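童书创作工作坊　第三讲讲义
作者简介和投稿信怎么写

上次下课以后好几位同学来问我，稿子改得差不多了，接下来往哪儿投、信里写什么。那这一讲就先不谈故事结构了，专门讲讲稿子外面的那几页纸。我自己刚入行那会儿在这上面栽过不少跟头，所以这一讲会啰嗦一点，大家多担待！

一、先说作者简介

简介分长短两种。短的放在勒口或者投稿信末尾，我一般要求大家控制在60个字以内；长的放个人网站，或者活动主办方来要的时候给，写一页也没关系。很多人只准备一份，到处用，结果勒口上塞得满满当当，网站上又显得冷清。

先看一份同学的作业（征得Kirsty Whitcombe同意，我拿来念了）：

“Kirsty Whitcombe自幼热爱阅读，对文字有着独特的感悟，性格开朗，兴趣广泛。”

这一句换成班上任何一个人的名字都成立，对吧？后来她改成：

“Kirsty Whitcombe在Prerkthorpe的渡口边长大，做过3年航海图的描图员。《灯塔看守的靴子》是她的第一本图画书。”

我读到描图员那里就想翻翻她的画了。编辑每天看那么多简介，能记住的多半就是这种很小、很具体的东西。

几个大家常问的：

第三人称还是第一人称？勒口用第三人称，投稿信里用第一人称。网站随你，但是一页之内别换来换去，我见过上一句还是“她”下一句就变成“我”的，读着真晕。

没出过书怎么办？那就不提。千万别写“目前尚未有作品出版”，没必要替自己道歉。在杂志上发过一首小诗，给学校画过墙报，都可以写。

得奖写不写？写，挑一个最相关的就好。写童书的人把大学演讲比赛亚军放在第一行，我总觉得有点可惜。

二、投稿信

投稿信一页纸，三段就够了：这本书讲什么，适合多大的孩子；你是谁；附件里有什么。顺序可以微调，不过我建议书永远放在最前头。

讲书的那一段，大家最容易写成读后感。“这是一个关于勇气与成长的温暖故事”，嗯，然后呢？请写清楚主角是谁，他想要什么，什么东西挡着他。Abílio Sequeira上学期交的那封我到现在还背得出开头：“獾想在冬天以前学会吹口哨，可是他少了一颗门牙。”一句话，人物、愿望、麻烦全在里面了，真好！

称呼一定要查。Lindsay Kerslake在Jerano出版社看自由来稿看了很多年，她跟我讲过，有一回一个上午拆了19封信，里头有一半写的是“尊敬的先生”。她倒不至于因为这个退稿，可是心里总归凉了一截。

图画书的文字稿不用自己配好插图再投，除非你本来就是画画的。又写又画的同学，附上分镜草图和一两张完成稿，别把整本28页全画完了寄过去，编辑多半要你改，到时候舍不得的是你自己。

三、投完以后

记个表。投给谁、哪个月投的、投的是哪一稿，三栏足够。我四月份投出去的一篇，到了秋天才想起来，翻遍邮箱也找不到当时发的是第几稿，非常狼狈。（我现在用一个旧账本，Ngaio Lowther用电子表格，还分颜色，都行。）

一稿多投可不可以，看各家的投稿须知。有的写明不接受，那就老老实实等。如果允许，信里提一句“本稿同时投给了其他出版社”，大大方方的。

收到退稿信，里面要是有具体意见，哪怕半句，抄下来。只有客套话的就归档，不用去琢磨“暂不适合”里的那个“暂”字，我琢磨过，没有用。

四、作业

1．写两份简介，一短一长，短的不超过60字。
2．写一封完整的投稿信，收信人请去查一家真实的出版社和真实的编辑姓名。
3．找三本自己书架上的童书，把勒口上的作者简介抄下来，圈出你记住的那个词。

下一讲请大家带上互评表，Bevan Fairweather会来讲合同里的版税和附属权利，有问题提前写在纸条上给我。

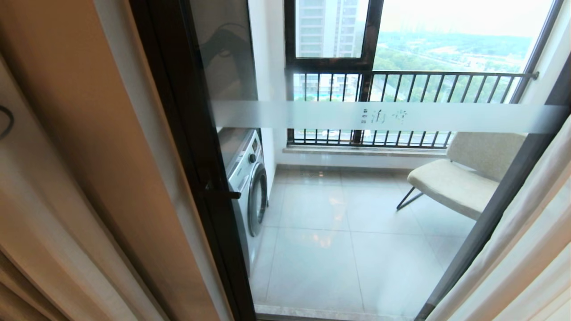 通向小阳台的玻璃门，磨砂条上印着灰色小字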